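September

Second week of the new arrangement at Casia and I still can't tell who it's meant to help. I'm writing this at the kitchen table at ten to six with my shoes off, which is the best part of the day so far.

The machines do the floors now. All of them, lobby to top landing, and the long corridor by the lifts that used to take me and Gheorghița a full hour between us. Fine. I never loved the corridor. But the hour didn't come back to us as an hour. It came back as "detail work," which is everything the machines can't reach or won't recognize: corners, skirting, taps, handles, ledges, window and door tracks. Mathias Hauser read the list out at the meeting as though it were a menu. He had a slide with 3101 on it, square metres cleaned in the pilot week, and I'd like to know how a square metre feels about having a grey ring left around every chair leg. I put my hand up and asked who had checked them. He said the system checks them. So the thing that cleans is also the thing that says it's clean. Try that with a person.

My own sheet used to have rooms on it. Now it has items. Today's was 323 something, a job code, and under it "tracks and sills, Nurnar side." You work through the codes and tap each one off, and if you're slow the tablet goes orange. It doesn't know the difference between a track that somebody did in spring and one that has never been done. It gives them the same four minutes. Emanuel Toma says he just taps them off and goes for a smoke, and his numbers are the best on the floor, so there's your efficiency.

I don't tap off what I haven't done. Pride, or stupidity. I was at it most of the morning with the red checked cloth, the old one that's fraying along the edge, because the new microfibre ones are too thick to get down between the rails. You bunch it up and push with both hands and you go along a bit at a time. Dust on top, then the grime behind, which has been there long enough to have opinions. My wrists ache tonight in a way they never did from mopping. With the mop you at least used your whole back and changed sides. Now it's the same small push over and over, and I'd bet the 400 dollars they gave us as a "transition bonus" that sore wrists aren't on the slide.
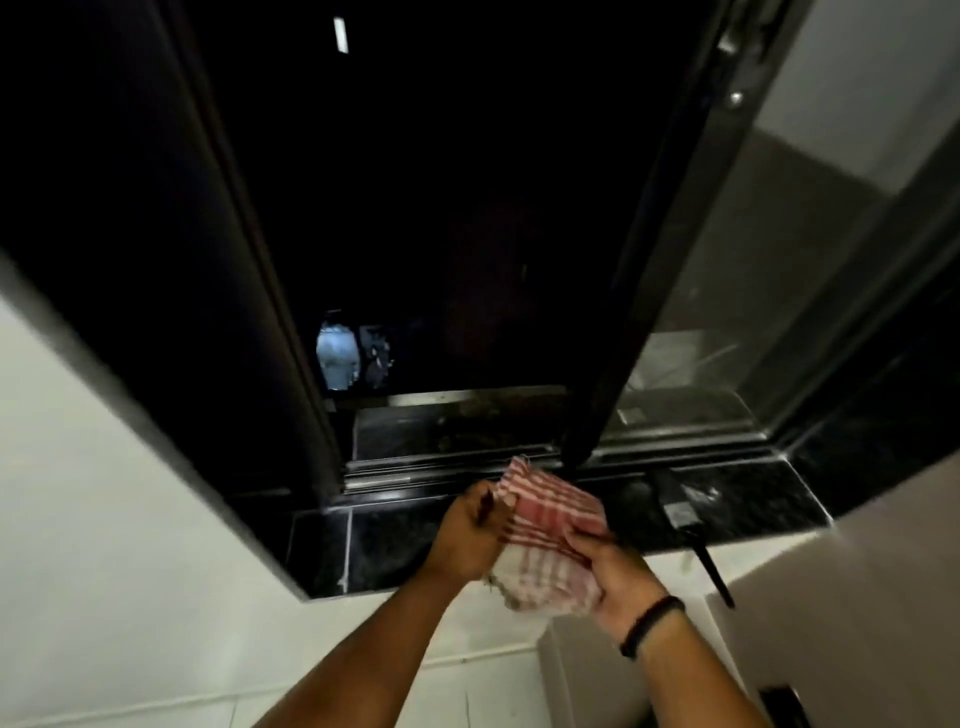 Dušan reckons I'm being unfair, and that he'd sooner do tracks until he retires than drag a bucket up those stairs again; his knees have stopped waking him at night, and if the robots did that then the robots can stay. I had no good answer. I told him to wait until they cut the shifts. He said they've been going to cut the shifts for as long as he's worked there, with robots or without.

Maybe so. Sebastian Surdu's evenings have gone from five to three already, though, and he was told it was "seasonal."

Need to ask about wrist supports. Also buy onions, and ring Mum before eight.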